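**Table-laying by hand: Kirkine group reports first result**

4 Aug 2024

A small research group at Kirkine has published the first result from Troro, its project on teaching robots to lay and clear a table. The team recorded 2,000 short demonstrations with hand-held grippers, then trained a control program called Drunero on them. No robot arm was used at the recording stage.

Each demonstration deals with everyday tableware - a bowl and plate, chopsticks, a tray - on an ordinary table at home height.
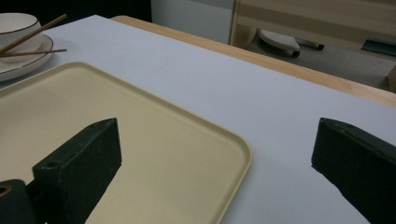 The main finding concerns how much of the data is needed. Pavithra Alva, who led the training work, compared the full set with a smaller one of 679 demonstrations, picked so that no two began with the tableware in nearly the same position. On the group's own tests the smaller set did just as well at placing bowls, and fell behind only on chopsticks.

"We had expected to need all 2,000," Alva said. "For bowls we plainly didn't. Chopsticks are thin and they roll, and there the extra recordings still help."
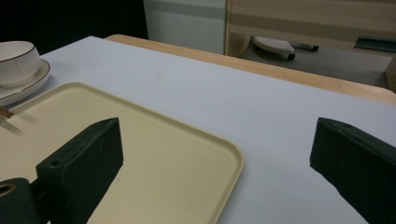
Choosing the smaller set took 2 people several weeks, and Ademir Xavier has since written a tool that does the first sort automatically. It still passes some near-duplicates, which are then removed by hand.

The next round of recording is planned for October, in kitchens lent by the housing firm Holub. Kamala D'Souza will run it, and cups and spoons will be added to the list of objects.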